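Rechercher un article, une référence… OK

Présentoir de table Putov, grillage noir

Publié le lundi 7 octobre par la rédaction de Dondidus
Temps de lecture : 3 min

Le Putov est un petit présentoir en grillage noir, aux côtés inclinés, que l'on pose directement sur une table ou sur un comptoir. Nous le proposons pour les coins pause, les accueils d'hôtel et les petites buvettes, là où un meuble complet prendrait trop de place. Les bouteilles se rangent debout sur le fond grillagé et les sachets se couchent au-dessus.

Ses dimensions au sol sont de 347 mm en largeur et de 262 mm en profondeur. Nous conseillons de mesurer la table avant la commande et de prévoir un peu de place devant, car on se sert surtout par ce côté.

Garnir le présentoir

Commencez par les bouteilles. Les petits formats en plastique conviennent bien. Mettez les mêmes boissons l'une derrière l'autre, ainsi la deuxième avance quand la première est vendue. Les sachets viennent à la fin, à plat et côte à côte. Il est préférable de choisir des couleurs différentes, le client trouve son goût plus vite.
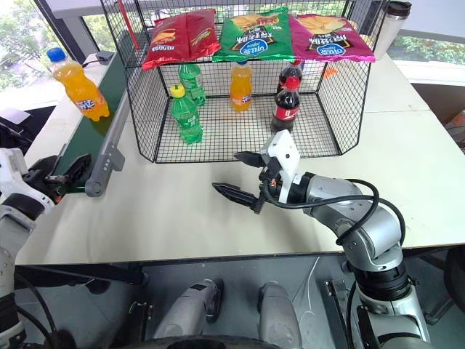
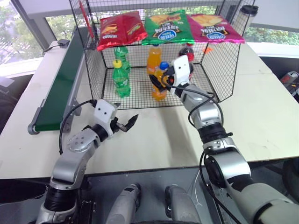
Chips en haut, boissons en bas, sur une table de couleur crème.

Entretien

Passez un chiffon doux légèrement humide sur le grillage, puis essuyez. Les miettes tombent à travers les mailles, il faut donc soulever le présentoir de temps en temps et nettoyer aussi la table. Ne pas utiliser d'éponge abrasive. Le lave-vaisselle est déconseillé.

Commande et livraison

Le modèle est fabriqué pour nous par l'atelier Teixeira, qui en a déjà livré près de 2 000. Il est expédié dans un carton plat et le montage se fait sans outil. Les sachets et les boissons ne sont pas compris dans le prix.

Pour les commandes de plusieurs pièces, merci d'écrire à notre service des ventes en indiquant la référence Putov et l'adresse de livraison. La version plus haute, nommée Prurnham, est attendue dans le courant du mois et pourra être réservée par le même service.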